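Notebook, play kitchen bench
2 March 2019

Back at it after a week of doing nothing but email. The plan for today was to go through the whole Gorton play kitchen crate, decide what stays in the set for the family room at Lahlou, and finally write down the layout so Narayanan doesn't have to keep calling me (hi Narayanan, the layout will be in here, please read it!).

First job was cleaning. Everything that can go in the sink went in the sink with dish soap, and I did the appliance with a damp cloth because of the cord. I used the Prastent wipes on the banana last October and they left it tacky for days, so no more wipes on the soft stuff. I've put that on the lid of the crate in marker too.

Then sorting. Amr wants the set to look like a real kitchen that somebody is in the middle of using, and I'm coming around to that. My old layout had all the food in one bin and all the dishes in another, very tidy, and kids just tipped both bins out and walked off. If a piece of fruit is already in a bowl they seem to get the idea and carry on from there. So I put things out on the white table with no bins at all and moved them around for most of an hour, which was more fun than I should admit on a timesheet.

The strawberry goes in the little light blue bowl, and that one I'm sure of. The ketchup is on the gray oval plate, lying down, since it gets knocked over five seconds after you stand it up anyway. I left the big pale green bowl in the middle with nothing assigned to it, and the orange half close by. The green pot is still too near the black oven for my taste, tucked in by the handle, and I'd like a hand's width there before we call it final.

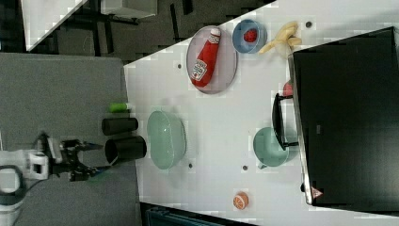
Things to fix or decide

1. The black cups. I've got both of them over on the gray side for now. They're a good size but they look like office supplies next to the pastel dishes. Amr likes them. I'd swap them for Grirkberg ones in yellow or light green if there's money left. Budget for this set is 300 and we've spent 66, so I think there is.

2. The plate. I like that you can see through it a little, but Narayanan says it shows every scratch. Give it a month and look again.

3. The orange. We only have the half, and I can't find the other one anywhere in the crate. Checked under the bench, checked the drying rack. If it went home in somebody's coat pocket please bring it back, no questions asked.

4. The oven. It's heavy and it takes up the whole end of the table. Amr wants to keep it because it looks like something from a real kitchen. My vote is a lighter pretend one, and the warning label on the corner doesn't exactly say "toy" either. We went back and forth over lunch and got nowhere. Cord stays off the table whatever we decide.

5. Labels for the crate. Two sets, one for the lid and one for the side. I'll print them tomorrow if the printer is talking to me.

Narayanan, can you try the same layout at your end and tell me if you can reach the big bowl from a kid-height chair? Leave me a note under this entry.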